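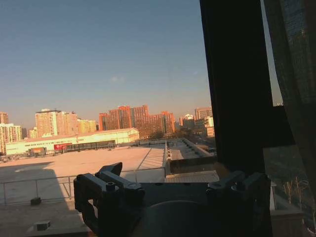

Clear sky over the rooftops, from the window.

August 27, 2019

Slept badly and gave up at half past five. Made tea and finished the letter to the water company about the bill, 587 pounds for a flat with one bath and no garden. Posted it on the way to the Hoswood bus.

The allotment was dry as a biscuit. The beans on the left row are nearly over, the Cilen potatoes are not. Dug up 18 decent ones and 3 that the slugs had been at. Gave the squash two cans each and left the rest – the butt is nearly empty and the tap by the gate still drips without filling anything.

Back by one. Cheese on toast. Mousavi's had no jam jars left, so the plums will have to go in the freezer until I can get to Allberg for some. The garlic goes in during October and I still haven't ordered it. Knee sore again, left one. Bed early.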